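Week 6 handout: Companion apps and what they claim

Bring this sheet to section. We start at 16 past the hour.

Most big mobile games end up with a crowd of companion apps around them: maps, timers, team builders, trade calculators. The store pages all promise to save you time. Your job this week is to ask how they would know.

Case 1. Wemcombe, a fan-made map for a creature-collecting game. It says it shows spawns "live." Read the help page and you find that the points come from player reports, and a report stays up until someone clears it. I would call that a bulletin board. Ask how old a pin is before you walk to it.

Case 2. Clesier, a raid timer with a paid tier. The page cites a test with 42 players who "found more." More than what? There was no comparison group, and the players picked themselves. A free trial of up to 299 minutes doesn't fix that.

Case 3. Flellham, a team builder. It ranks 500 teams by win rate but leaves out how many matches each team played. A team that won its only match sits at the top — and the page sees no problem with this.

Questions to put to any such app
Where does the data come from?
Who checks it, and how often?
What does it ask for in return (location, contacts, login)?
Would you notice if it were wrong?

The last one matters most to me. A bad map still gets you outside, and you will probably catch something, so the app gets the credit.

Reading: the Dela Peña packet, first half only. Skip the appendix — the charts have no axis labels.
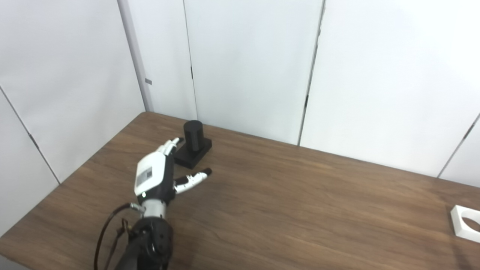

Robot hand over a wooden tabletop.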